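### 3.2 Stepping-stone paths and the habit of walking on grass

Our second question concerned the front garden itself, and in particular the paths people lay across a lawn when they don't want a full paved walk. Garden manuals treat these paths as decoration. We came to think of them as one of the richest sources in the whole study! A row of stones set in turf records a decision about how long a stride should be, who is expected to use the route, and how much grass the owner is willing to give up for a firm step.

The survey covered 400 front gardens in the Villanueva and Jumetti neighborhoods, visited between March and the end of the growing season. Of these, 27 had a path made entirely of separate stones with turf between them. Ebere Eze and Crisanto Magbanua measured the gap between each stone and the next along the line that a person would most naturally walk, and Yen-ting Yu recorded the state of the turf in the gaps using the wear scale introduced in Section 2.4. Where a path had more than one stone side by side, we measured the gaps along both possible lines and kept the shorter total.

We sorted the paths into two broad types. In a *single-file* path, the stones follow one another and leave the walker very little choice. In a *scattered* path, they lie in loose rows, and the walker picks a route from stone to stone. Scattered paths are harder to measure but far more interesting, because two members of the same household may cross the same lawn in quite different ways. A child will happily zigzag where an adult carrying groceries goes straight. Figure 4 gives the general arrangement of a scattered path.

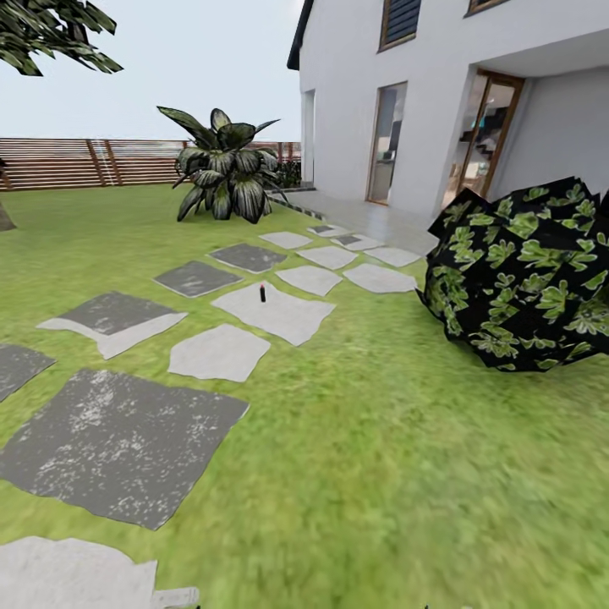
**Figure 4.** Computer rendering of a scattered path: flat stones in loose rows across a lawn, leading toward a two-story house.

Turf wear turned out to follow spacing much more closely than it followed the size of the household. On single-file paths with short gaps, the grass between stones was usually healthy, and the damage showed up in a narrow band on either side, where people had stepped off to let someone pass. On paths with long gaps, the wear sat squarely between the stones. Residents had simply stopped trying to reach the next one and were putting a foot down in the middle.

Scattered paths gave us a pattern we had not expected. Wear was light and patchy over most of the area, but a distinct worn line often appeared along one side, linking the stones that made the most direct route to the door. The outer stones, meanwhile, were frequently half swallowed by turf. Several residents were surprised when Bríd Ó Gríofa pointed this out to them, and one was so delighted that she fetched a trowel and began uncovering an edge while the interview was still going on. She had last seen that stone, she said, when her son was in elementary school.

The interviews also told us a good deal about where the stones came from. Very few paths had been bought as a set. People described leftover patio slabs, pieces passed over the fence by a neighbor, and stone picked up from the old Trodik yard before it closed. This matters for the measurements: when pieces differ in size and outline, an even gap between edges produces an uneven distance between centers, and it's the centers that people aim for. We therefore report both values in Table 3, and we would encourage anyone repeating the work to do the same.

Mowing deserves a word of its own. Residents with stones set level with the soil mowed straight over them and thought of the path as part of the lawn. Those whose stones stood proud of the turf had to trim each one by hand, and they spoke of the path as a chore — sometimes with real feeling. Danjuma Chukwu has suggested that this one detail of laying may decide whether a path survives a change of owner, and we return to his suggestion in Section 5.

Two limits should be kept in mind. We visited each garden only once, so the wear scores can't separate a busy week from a busy year. We also left out back gardens altogether, though the pilot visits in Giltanen hinted that paths there are laid with much less care and used a great deal more.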